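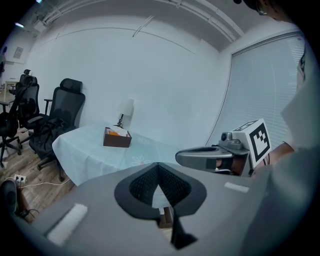

Dennis Ogola
Technician for hand-held grippers, Mivier

I keep two hand-held grippers in working order, and this post is about how I look after them. I write it mostly for myself, because in July I had to set up the pair again from zero and my old notes were only half useful. If you have the same kind of tool, maybe you can save one evening.

In our room we call the grippers Fitzgerald and Bradis. The names come from the person who had my job before me and I did not change them. Fitzgerald is the one which gives me more trouble. The fingers close well, but the screw behind the left finger becomes loose after some days of use, and then the finger has a small play. You do not see it when you look. You feel it when you hold the finger tip and push it to the side.

So the first job in the morning is always the fingers. I hold the body in one hand, press the trigger slowly to the end, and let it come back slowly. I do this 15 times with each gripper. It sounds like too much, but a dry slide often moves well in the first few presses and becomes rough later. When it is rough I clean the slide with a cotton cloth and put one very small drop of light oil. Please do not put more. I did this in my first month and the oil went into the camera mount, and I lost a whole afternoon with cleaning.

Second is the camera. Each gripper has its own small camera above the handle, and the mount must not move at all. I touch it with one finger from each side. If it moves, I open the clamp, set it to the line which I scratched in the plastic, and close it again. I was told to use a torque driver for this, but ours is at another site, so I do it by hand and stop when the washer does not turn any more.

Then comes the cube. The white cube with the black and white square markers is what tells the software where one gripper is when the other one looks at it. For this check I need a second person. I hold one gripper still, my colleague lifts the other to the middle height and turns the cube slowly in front of my camera. We do it with the arms bent, not stretched, because a stretched arm begins to shake very soon. On the screen I look at the program Pollance, which draws a green outline on each marker it can read. When the outline jumps, I first clean the marker and only after this I begin to think about calibration. In most cases it was a finger print.

The markers are printed on paper and glued. I changed them two times this year. The glue must be thin and equal everywhere, otherwise the paper makes a bubble and the square is not flat any more. I press it under a heavy book for the night. Matte paper is much better than shiny paper, especially if you work near a window. We also keep the blinds closed during the check. With the blinds open I got good numbers in the morning and bad numbers after lunch, and I searched the mistake in the cable for two days!

For calibration I record 270 frames. The old instruction said 2000, and I did it like this for a long time, but when I compared the two results I could not find a difference which matters for us. The recording is now short enough that I repeat it when I have a doubt. Before, I had the doubt and did not repeat it.

One more thing is the cables. I had a charging fault which came back every week, and the reason was a plug sitting not completely in the power strip on the floor. Now I push all plugs with my thumb before I start. I also wrote a number on each charger with a marker pen, and the same number on the gripper.

My log has 103 entries at the moment. Most of them say only "checked, fine". I was thinking to stop writing these, but last month they helped me to see that the play in Fitzgerald comes back after about the same number of days, so I ordered a new screw with a locking patch. It is not here yet. Until it comes I use a little thread glue, the weak kind, and I check the finger also after lunch.

If somebody has experience with the locking patch screws in plastic, please write me in the comments. I am a little afraid that it will damage the thread.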